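Home | Forums | Student Projects | Manipulation | Search

Two-arm ornament task, grasp width and handoff
Posted January 28, 2018 by houazzani
Print this thread | E-mail this thread

houazzani
Hala Ouazzani here, posting for the Zukumard robotics club. Our student project is a two-arm decorating task: take a ball out of a tub, present it to a small artificial tree, release. Both arms run the same planner (Stistuvov, stock config). The single-arm pick is acceptable. The two-arm placement is where we lose trials. Last batch was 30 trials, 7 failed at the pick and nearly all the rest failed at the tree.

Current pick approach is fingers open, one on each side of the ball, wrist camera looking down into the tub. 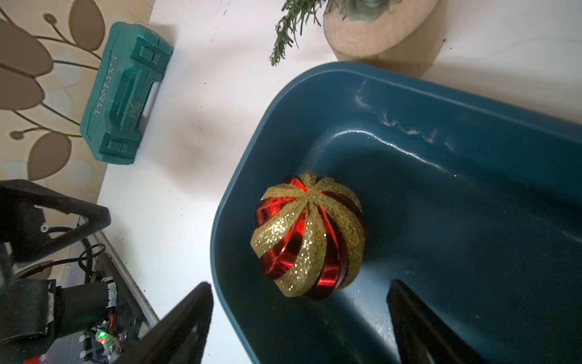
The approach vector is computed from the ball centroid only. We ignore the tub wall. When the ball sits close to a wall the outer finger has very little clearance, and I suspect that accounts for most of the seven. Has anyone added the wall as a collision object without slowing the planner to a crawl?

morais_b
Yes. Don't use the mesh. Four boxes and a floor plate are enough for a tub. Inflate them by 3 mm. Planning time on our machine did not change measurably.

I would look at the ball first, though. Shiny segments give bad depth. If your centroid comes from depth, it moves when the highlights move.

houazzani
Centroid is from color segmentation, depth is only used for height. The red and gold bands come out as separate blobs and we merge them. I'll try the boxes.

vundden_lab
Merging blobs is a mistake in my opinion. Fit a circle to the outer edge and ignore what is inside it. We did that in May for the Vundden class project and threw out all the color code.

morais_b
Circle fit fails when a finger covers part of the edge. It works on approach and stops working when you need it at the tree.

vundden_lab
It works with partial arcs if you fix the radius. The ball doesn't change size.

houazzani
For the placement, both grippers come to the ball at the tree. Left is the holding arm, right is supposed to steady from below and then back out. 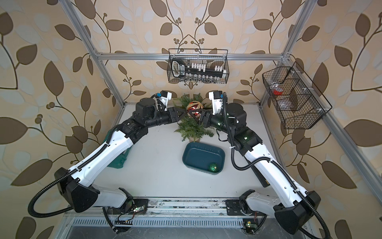

Both arms at the tree, red and gold ball between the gripper tips.

The failure I see in the logs is a position disagreement between the arms. Each one has its own calibration to the table. I measured 6 mm of offset at the tree and less near the tub.

kdt
6 mm is your whole problem. Two stiff arms on one rigid ball with that much error will push it out sideways every time. Calibrate arm to arm with a shared target and forget the table frame.

morais_b
Disagree, at least as a first step. Make one arm compliant and the offset matters a lot less. Recalibration drifts again the next time somebody takes an arm off the rail.

kdt
Compliance hides the error, and then the students never find it. It's a class project - they should be able to say where the number comes from.

houazzani
We will probably do both, calibration first. A related question on the table itself. It is plain white and the plane fit is fine, but the segmentation keeps reporting small false objects.

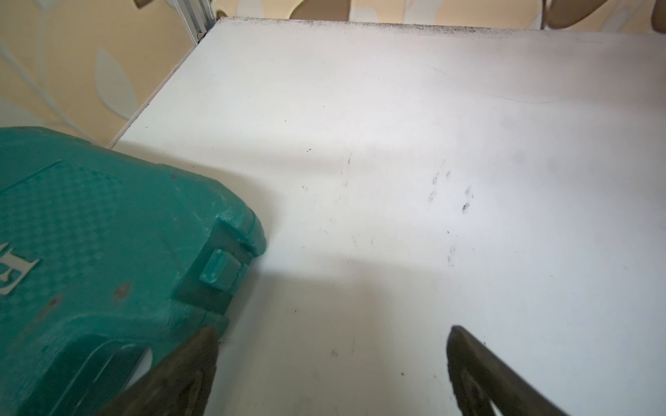 Wrist view of the tabletop, with smudges right of center and the teal case at left.

vundden_lab
Clean the table.

kdt
Clean the table, and set a minimum blob area as well. Marks like those have no height, so you can also reject anything that lies in the plane.

houazzani
Depth noise is too large to separate flat marks from thin objects at that angle. Minimum area is set but low, as we wanted to keep the ornament caps. I'll raise it and run the caps as a second pass inside the ball region only.

morais_b
Reasonable. Post the pick numbers with the box model when you have them, and keep the calibration change out of that run or you won't know which one helped.

houazzani
Will do. Boxes go in first, same ball, same start poses.

Previous thread | Next thread | Back to Manipulation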